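The second life of the village hall kitchen

By Anathi Modise

For most of its life the kitchen at Jirnevcombe hall was used for tea. There was an urn, a hatch, a cupboard of green cups and a cooker that only two people knew how to light. The hall was let for badminton, a playgroup and the winter pantomime, and when those thinned out the kitchen stood locked for days at a time.

It is now let for 33 hours a week. The people who rent it make pickles, wedding cakes, dog biscuits and a hot sauce that sells out at the spring market. They pay by the hour, clean up after themselves and go home. The hall roof, which had been leaking over the stage since before I moved to the area, was mended last April with the money.

Shared kitchens of this kind are common in cities, where railway arches and old factories have been fitted out for the purpose. In the countryside they are harder to find, although the need is much the same. A person who bakes well enough to sell can start at home, and many do. The trouble comes when the orders grow. A domestic oven holds two cakes. The family wants its supper. The fridge fills with butter, and there is nowhere to put the boxes.

The next step up is a unit on an industrial estate, usually on a lease of several years, with a deposit and a fit-out to pay for before anything is sold. Plenty of small food businesses stop at that point. The owners go back to making things for friends, or they borrow more than they should.

Renting by the hour fills the gap between the two. At Jirnevcombe the kitchen has a six-burner range, a double oven, two long steel benches and a walk-in larder which used to be the chair store. The work was done over one winter. The old hatch is still there, painted shut.

I spent a morning with Elena Christodoulou, who makes filled pastries to her grandmother's recipe and has rented the kitchen from the start. She arrives before it is light, with everything in the back of an estate car, and the first half hour goes on carrying. Dough is made the night before at home and brought over cold. She rolls, fills and folds until the first batch is in, then washes down one bench while it bakes. By the time the playgroup parents are outside, she is loading the car again.

"I used to think the cooking was the job," she said. "It's mostly lifting." 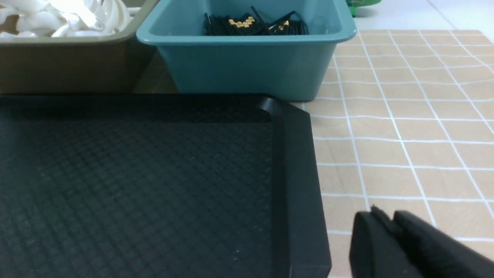
Storage is what hourly tenants talk about more than anything else. A baker with her own premises can leave a bag of flour where it stands. Someone renting for a morning has to bring it, use it and take it away, or pay for a shelf. Most people end up with a system built on whatever travels well and wipes clean, and it rarely looks like a cookery programme. A big black plastic tray with a textured floor and a raised rim is good for moving things that would otherwise slide about, and a teal bin with a thick rolled lip is easy to pick up with floury hands. Shelves in the larder at Jirnevcombe are let by the month, and there is a waiting list for the lower ones.

Allergens are the other constant worry. A kitchen used by six businesses in a week has seen nuts, sesame, milk and fish, and the next tenant may be selling to someone who cannot eat any of them. The hall keeps a diary by the door in which each user writes what they brought in and what they cleaned. Elena reads it before she unpacks. The cake maker who follows her does the same. Those whose labels have to promise that something is absent tend to book the first slot after the weekly deep clean, and they pay a little more for it.

The booking itself is done through Grereo, a small online diary that the hall also uses for badminton. It is not much to look at. Before that there was a paper calendar on a nail, and two people turned up for the same morning more than once.

Not everyone stays. Some tenants find out within a month that they do not want to make four hundred of anything. One man who came to bottle chutney decided he preferred growing the tomatoes, and now sells them to the others. The cost of an hour is small enough that leaving does no great harm, and that may be the most useful thing the kitchen offers.

A few move on for better reasons. Corno, which makes filled croissants and supplies cafés along the coast, began here with one day a week and now has its own unit and four staff. It still rents the hall in December, when its own ovens cannot keep up.

The question for other halls is whether the sums work. Jirnevcombe had a grant for the extraction fan, which was the dearest part, and a builder who lived across the lane. A hall without either would need longer to get its money back. It would also need patient neighbours — an extractor running before dawn is not quiet, and the early slot was moved back by half an hour after complaints in the first spring.

The urn has been kept. It comes out for funerals and the pantomime, and on those days the kitchen is closed to bookings.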